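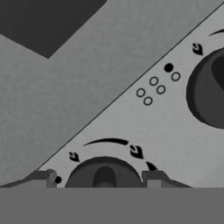
Lultetti adds locking bedside cabinets to ward range

Lultetti has put a new bedside cabinet on sale for hospitals and care homes. Orders open now, first deliveries in March.

The cabinet is called the Lorkum. One drawer, one door, a pull-out shelf for meal trays and a small locking box up top for the patient's own medicines. Four casters, two with brakes. Comes in 12 colors, door and drawer fronts only — the body is white whatever you pick.

Main change from the older model is the lock. Staff can open every box on a ward with one master key, and each patient gets a key to their own. A keypad version is planned for later in the year, no price on that yet.

The door can be hung left or right. Wards used to have to say which side when they ordered, and swapping ment sending the cabinet back. Now it takes a screwdriver and a few minutes, the company says.

Brerneo, the care home group, has taken the first 80. They go into its Nieto site, where two floors are being refitted. Old cabinets there are going to storage for now and may be offered to other homes in the group.

List price is $505 per cabinet, delivery not included. Orders of 20 or more get free delivery and the casters fitted before shipping. Smaller orders arrive with the casters in a bag.

Cleaning: the corners inside the drawer are rounded, and the drawer lifts right out for wiping down. Tray shelf comes out too. The company lists which disinfectants are OK to use on the printed care sheet that ships with each unit — bleach-based wipes are fine on the body but not on the colored fronts.

Spare keys, casters and drawer runners can be ordered seperately. Spares for the old model will stay in stock.

A matching overbed table is due next, same colors. No date given.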